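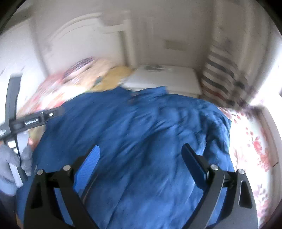

4. Where clothes rest between wearing and washing

4.1 Background to this section

Section 3 dealt with how often the diary households ran a wash. This section deals with the clothes that were not in the wash and not in storage either. Most studies of home laundry treat a garment as either clean or dirty. The people in our study did not sort their clothes that way. They spoke of a third group, worn once or twice and fit to wear again, and they kept it apart from the other two. We call these resting clothes. The term came from a respondent in Tundham and was understood by everyone we later tried it on.

Resting clothes matter to the wider question of the paper, the amount of water and power used on laundry, in a simple way. A garment that rests and is worn again has put off a wash. A garment that rests too long, or in the wrong place, tends to be washed anyway. The place where it rests therefore has some effect on the size of the weekly load, and we wanted to know how large that effect might be.

4.2 Data

The diary was mailed to 600 households in two towns, Tundham and Skatmont, and 500 sent back at least one usable page. Respondents were asked to make an entry each time they took off an outer garment and did not put it straight into the wash. Each entry gave the type of garment, where it was put, what happened to it next, and how many days passed before that. Socks, underwear and sleepwear were left out. After we removed duplicate entries and those with no outcome, 1,578 remained.

The diary ran through July. Both towns are warm in that month and few people wear coats or heavy knits, so the results say little about winter clothing. The Surnport pilot, described in Section 2, was held in colder weather and gave longer resting times, but its form used different wording for the place question and we have not pooled the two.

We also carried out 19 home interviews, split between the towns. These were held after the diaries had come back and used the household's own pages as a starting point. Quotations below are from the interviews unless marked otherwise.

4.3 Places

The diary offered six answers for place: chair, bed, hook or door, floor, back in the closet, and other. The chair was the most common answer in both towns. The bed came second in Tundham, and third in Skatmont, where hooks were more widely used. Many of the Skatmont homes are older and have a row of hooks inside the bedroom door, put up by earlier owners, and respondents there mentioned the hooks without being asked.

The bed turned out to be a different kind of place from the others. A chair or a hook can hold a shirt for a week. A bed has to be cleared by night, and a garment laid on it must be dealt with the same day. Respondents used this on purpose. One said she put things on the bed "so that I can't get out of deciding." Another laid out the next day's clothes there in the afternoon, looked them over, and moved them to a chair before going to sleep. Figure 4, a blue garment spread on floral bedding, gives an idea of how much of a bed one item can take up when it is laid open.

Laying a garment open was also a way of checking it. In the interviews people described looking at the collar first, then the underarms and the front. Creases were judged by eye and by hand. Several said that a thin, smooth fabric shows every fold and looks worse than it is, and that they had washed such items only to get the creases out. We return to this in 4.5.

The floor was rarely given as an answer. We suspect it was under-reported. In the interviews, four people who had not ticked it in the diary said that clothes did end up there, mostly by sliding off a chair. A garment found on the floor was nearly always washed, whatever its state before it fell.

4.4 What happened next

Entries were coded into three outcomes: worn again, returned to storage, or washed without being worn again. The first was the most common for pants and jackets. The third was the most common for shirts and blouses. Dresses fell between them, with too few entries in Skatmont for the two towns to be compared.

Time mattered more than we had expected. Garments that were worn again were mostly worn within three days. After that, the chance of a garment being washed unworn rose with each day it sat out. Respondents gave two reasons for this. The first was dust or smell, real or assumed. The second was that they no longer remembered how many times the item had been worn, and washing settled the matter. The second reason came up more often than the first.

Place had its own effect, apart from time. Clothes on hooks were more likely to be worn again than clothes on chairs, even when they had been out for the same number of days. Piling explains part of this. A chair holds several items on top of one another, the lower ones get creased, and people tended to take the whole pile to the machine at once. One Tundham household had stopped using a chair for this reason and bought a narrow rack. Their diary shows a lower share of garments washed unworn than any of their near neighbors in the sample, though a single home proves very little.

4.5 Creases and the decision to wash

We had not planned to ask about creases. The subject was raised by respondents in the comment box at the end of the diary, and we added it to the interview guide. Ironing had become rare in these homes. Most owned an iron and could say where it was kept, but few had used it in the past month. With the iron out of regular use, a wash followed by line drying or a short tumble was the usual way to smooth a garment.

A wash done to remove creases uses as much water as any other. We have no direct count of such washes, as the diary did not ask for a reason. In the interviews, a little over half of those who washed shirts unworn named creases as one cause. Alternatives were known but seen as a bother. Hanging a shirt in the bathroom during a shower was mentioned most, followed by a spray bottle. The Boonyarit scale for garment effort, which we used in Section 3, has no item for creasing. We suggest that one be added.

4.6 Limits

The diary relied on people noticing their own habits, and keeping it may have changed them. Some respondents said as much. Two wrote that they had tidied the bedroom chair in the first week and that it stayed tidy until the form was mailed back. The six place answers were also too few. "Other" was chosen often enough to be awkward, and covered banisters, exercise bikes, the top of the laundry basket and the back seat of the car.

Households with small children made fewer entries than we had hoped for. Their adult clothing was often washed after a single wearing for reasons that have little to do with resting places, and a separate form would be needed to study them properly.

Section 5 takes the outcomes reported here and works out their share of the weekly load.

Contact the authors | © 2025 Household Textiles Working Papers | Back to top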